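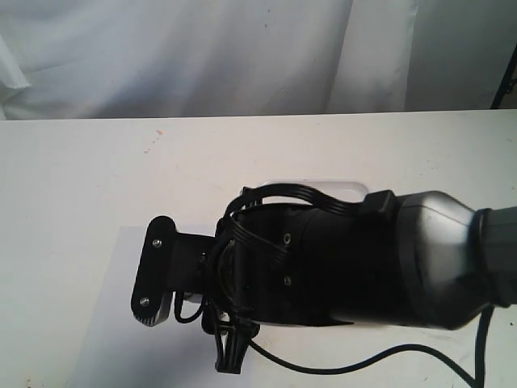 Home | Guides | Fabric and Table | Shop | Contact

How to hang a white cloth behind a white table

For product pictures at home you need only a table, a cloth and one stand. I use the Jedow stand and a cotton cloth from Forkero, 600 cm long, but any plain sheet will do.

1. Wash the cloth and hang it while it is a little damp. The weight pulls out most of the creases.

2. Pull the table about 90 cm away from the cloth. If it stands closer, the folds look very dark.

3. Clip the cloth at the top, every 11 cm. Let it fall loosely. Soft folds are fine, sharp ones should be steamed.

4. Wipe the table top with a soft cloth and a drop of soap. Old scuffs may stay, but small specks you can take off with a fingernail.

5. Look from the camera side and check the corners. A stand leg likes to show there. Move it outward until the cloth covers it.

6. Switch off the ceiling lamp before you judge the white. With two kinds of light, one side becomes gray.

When you finish, roll the cloth on a tube. Do not fold it.

Last updated: August

Contact | © Ruron | Back to top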